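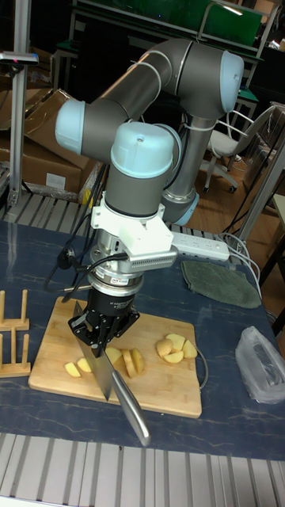 By Kam-wah Choi | 30th January | 3 comments | 965 shares

Potato day! I have been promising myself potato day since before the holidays, and I finally ran out of other things to fiddle with, so I hauled a bag of them over to Ondura and took the big table for the afternoon. (The blue one with the marble pattern. It hides every crumb until you lean your elbow on one.)

Clornemo, if you're new here, is my very slow attempt to get a robot arm to do dinner prep. It started out in my kitchen and moved to the shared shop when my landlord saw the arm through the window. So far it has buttered toast, badly, and stirred a pot, pretty well. Chopping was always the one I wanted.

The knife is held by the gripper directly, no special mount, fingers pinching the blade up high. I went back and forth on this for weeks. A proper clamp would be stiffer, but I like that it can put the knife down and pick up something else, and I already had the force sensor sitting right above the gripper, so I figured I'd feel any slip in the numbers before I saw it. First thing I did was write myself a stop rule: anything over 300 on the raw reading and the arm quits and waits for me. Then I kept my hands in my pockets and my foot near the big red button, and pressed go.

The first few cuts were so gentle they barely dented the skin. I'd set the speed for a nervous person! I bumped it up, then up again, and there was this wonderful thunk and a chip of potato took off toward the dish rack. I yelled. Somebody across the shop yelled back, in solidarity I think.

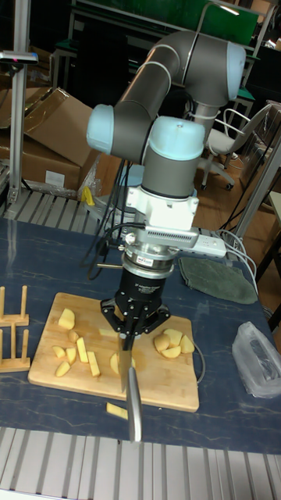

After that I got greedy and let it run through a whole batch without touching the settings, and the cuts started drifting. Not by much at first, a sort of lean to each one, so the sticks came out fat at one end and skinny at the other. I blamed the potatoes, then I blamed the board for sliding, and then I pulled up the log and scrolled. At line 1704 the wrist angle jumps and never comes back. One line! I must have nudged the tool offset when I was copying settings over from the stirring setup, and it had been wrong the whole time in a way the pot never cared about.

So that was an hour gone. I fixed the offset, wiped the blade, straightened the board, and had a granola bar standing up.

The cables are getting on my nerves too. They come off the wrist in big lazy loops and every time the arm folds down I hold my breath a little. I've used zip ties on the links but there's only so much you can tie when the thing has to bend. Hsueh has a fabric sleeve left over from another build and said I could have it if I come and dig it out of the bin myself, and I will, as soon as I can face that bin.

Last run was the good one. I slowed it back down a touch on the way in, fast on the last bit, and it went through with a nice clean sound and lifted straight up again. Did it over and over until my arms were tired from being crossed. I was grinning like an idiot the whole drive home.
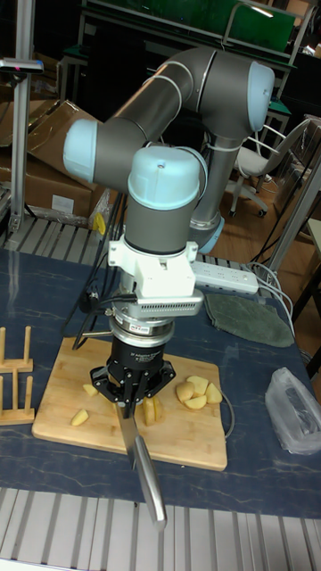
Stuff to do before next time

Get the sleeve from Hsueh.

Something grippy under the board. A damp dish towel is what my mother would use and it's what I'm trying first.

Call Bomach again about the spare finger pads. They said the start of January, and it is very much not the start of January.

Save the good settings under a name that isn't "test new new."

Figure out who moves the pieces out of the way after a cut. Right now it's me, with the arm stopped, and that makes for a long dinner. I've got a half idea about using the flat of the blade to push everything to one side, the way you would at home, but it means turning the wrist with a knife in it and I want to sleep on that.

Also buy more potatoes. I took the chopped ones home and made soup, which needed salt.

3 comments
Share this entry
We use cookies to remember your settings. By reading on you agree to our use of cookies. OK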